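Why Is Tartan Striped Both Ways?
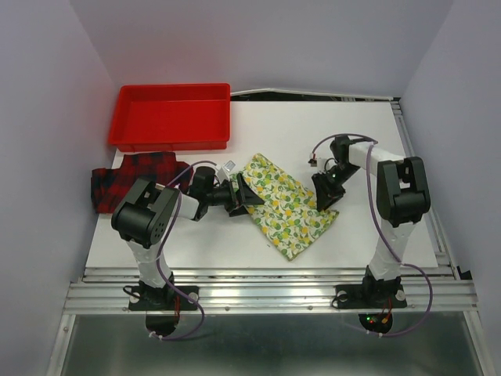
By Theresia Ruchti
Weaving teacher and kids' page writer, Watby Craft Room

I have a scarf that I wear from the first cold day until the last one, and it's red and black plaid. Last winter a boy in my Saturday class pointed at it and asked, "Who colored in all the squares?" I loved that question! So let's talk about it.

Nobody colored in my scarf. The squares got there while the cloth was being made, one thread at a time.

First, what is cloth?

Pull a shirt tight and look at it very close up. (A magnifying glass helps, but your eyes will do.) Lots of fabrics are made of threads that go over and under each other, like the strips of crust on top of a cherry pie. Making cloth this way is called weaving.

There are two sets of threads. The ones that are stretched out first are called the warp. They're held tight on a machine called a loom, side by side, like the strings on a harp. Then another thread goes back and forth across them, over and under, over and under. That one is the weft. I remember it because weft sounds a bit like "left," and it goes left and right all day long.

Now add stripes

Say you set up your warp with red threads, then black threads, then red again. You have stripes going up and down. Now weave across them with red for a while, switch to black for a while, and go back to red. You get stripes going side to side too, and where the stripes cross, you get boxes.

Some boxes are solid red, where red crosses red. Some are solid black. And then there are the in-between ones, where red crosses black. If you look from across the room they seem to be a dark, brownish red, but there isn't any dark red thread in there at all! It's just tiny bits of red and tiny bits of black sitting so close together that your eyes blend them. I still think that's the best trick in weaving, and I've been doing it for 29 years.

Why does it look slanted?

If you get your nose right up to a tartan, you may spot little diagonal lines in the mixed boxes. That comes from a weave called twill. The thread goes over two, then under two, and on the next row everything moves one step sideways. Row after row, those steps make a slant. Your jeans are twill as well. Go and check, I'll wait.

Tartan or plaid?

In the United States, most people say plaid for any cloth with crossing stripes. Tartan is the word that goes with Scotland, where people have been weaving these patterns for hundreds of years. In Scotland a plaid was a big piece of cloth you wrapped around yourself, a blanket and a coat in one.

The list of stripes in a tartan has a name too. It's called a sett. It tells the weaver which color comes next and how many threads to use, a bit like a recipe. Many setts go along to a certain stripe, turn around, and come back the same way, like a mirror.

Try it with paper

You need two sheets of red paper, two sheets of black paper, scissors, and a glue stick.

Cut all the sheets into long strips as wide as your thumb. Lay strips side by side on the table: 3 red, 3 black, 3 red. Glue just the top ends to a spare strip so they don't wander off. Now weave more strips across, over one and under one, and start the next row the opposite way. Use 3 red, then 3 black, and keep going until you run out of room.

When you're done, prop it up against a wall and walk backward. Keep walking! At some point the checkered parts will start to look blurry and mixed. My nephew Jonas made one with 50 strips and had to go out into the yard before his went blurry.

If you want to make up your own colors, draw your sett with crayons first. Mine is going to be green and orange.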